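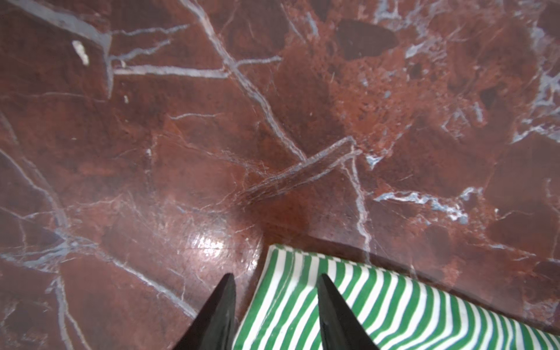 Fig. 1. Red-brown surface with white and blue-grey veining, polished. Note the glare spot.

Courses > Building Materials > Unit 4 > Handout: Decorative Stone

Overview | Readings | Labs | Assessment

This site uses cookies to remember your settings. Accept / Manage

Unit 4 handout -- marble, breccia and what the trade calls marble

To a geologist, marble is limestone or dolostone that has been recrystallized by heat and pressure. In the stone trade the word covers nearly any calcareous rock that takes a polish, including many limestones that have never been metamorphosed. Use the geological meaning in your lab reports unless you are quoting a supplier.

Colour. Pure calcite marble is white. Reds and browns come mostly from iron oxides, chiefly hematite. Greys usually come from fine carbon. Veins form when fractures open and are filled by later minerals, so a vein that cuts another is the younger of the two.

Breccia. Angular fragments in a finer matrix or cement. If the fragments are rounded, the rock is a conglomerate. Printed laminates copy brecciated patterns closely; check a broken edge before you name anything.

Density. Compact marble runs close to 2712 kg per cubic metre, the figure for calcite. A lower result in the lab generally points to pore space or a weighing error. Repeat the weighing before you report it.

Acid. Calcite fizzes in cold dilute hydrochloric acid. Dolomite barely reacts until powdered. Never test a polished face -- it will etch.
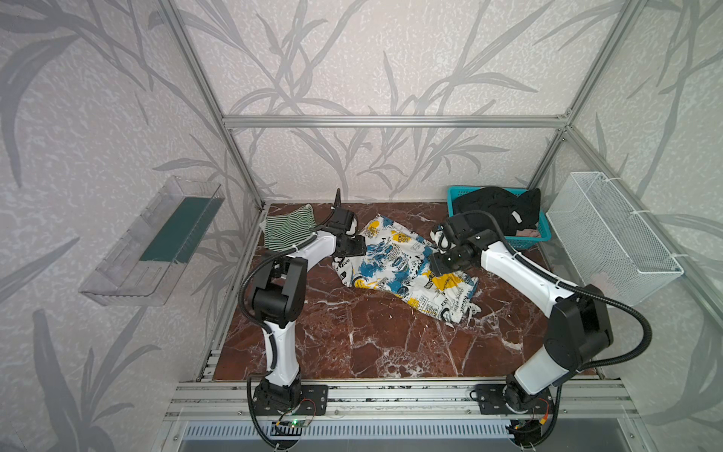 Fig. 2. Marble-patterned tabletop, dark red-brown with white streaks, against grey leaf-print wallpaper.

Finish. A polished face deepens colour and shows veining best. A honed face is matte and hides etching from lemon juice or vinegar. For floors in wet areas, specify honed.

Lab samples for this unit are the Farnholm grey, the Prosow red and the Katona white. Trays are labelled by quarry. The Vodov samples are on loan and must stay in the lab.

Reading: course pack, pages 16 to 92. The lab report is due in March, maximum 700 words, sketches not counted.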